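Tapsell: a small egocentric set for contact onset

README, third revision, September

What it is

Tapsell holds 700 short clips of people handling packages on a table, seen from a head-mounted camera, with a label for the moment each hand starts and stops bearing on the object. We built it to test Droda, our contact-onset predictor, after the old benchmark stopped telling us anything except who had tuned longest.

Collected by Märta Strömberg and Fulvio Sartori. Labels by Raili Ruotsalainen, who has asked not to be shown another parcel.

What the clips look like

Soft, crinkly wrapping makes up most of the set. A rigid box is easy: hand arrives, hand stops, everyone agrees. A paper package gives a bit, and two sensible people will argue over four frames of giving. Tables were left as they were found, so expect tape, tissues, pens and paper in most views.

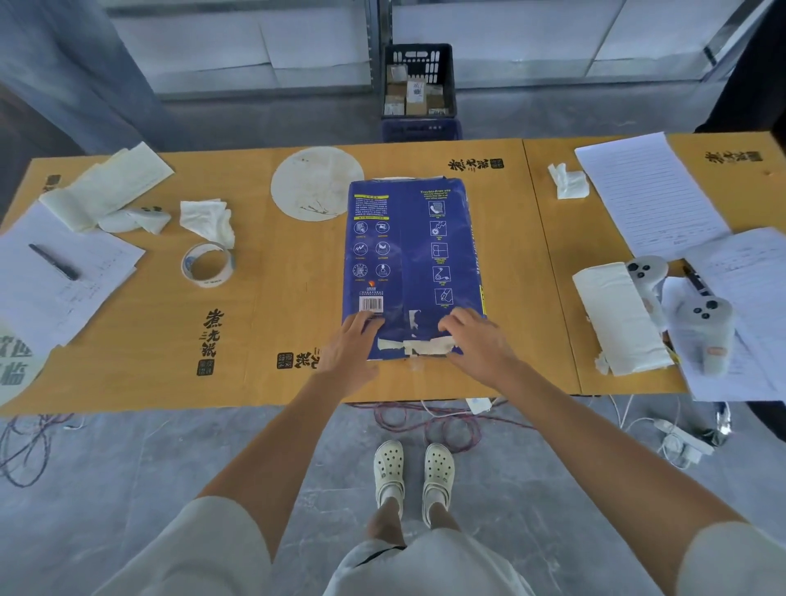
Labels

Each clip has one track per hand. A track is a list of intervals, and every interval is marked "resting", "pressing" or "moving". Flat palms on a wrapper are the usual cause of quarrels between the first two. Where the labellers disagreed we kept both answers, in the column called second_opinion. Please don't average them.

Results so far

Droda gets the onset within 2 frames on 70 per cent of the held-out clips. The Zostata baseline manages 38 per cent, and does it much faster, a point Manuela Zuccaro raises at every meeting. Both do badly when the forearms hide the near edge of the object.

Known problems

Printed table tops confuse the tracker. It is fond of lettering and will follow a word on the table with great loyalty while the hand goes elsewhere.

Left and right are swapped in a handful of the early files. See swaps.txt, which is mostly complete.

There is no force data. "Pressing" means it looked like pressing.

Splits

Split by person, never by clip. We did it by clip once and had a marvellous week.

Questions to Merja Huttunen at the Gundow lab.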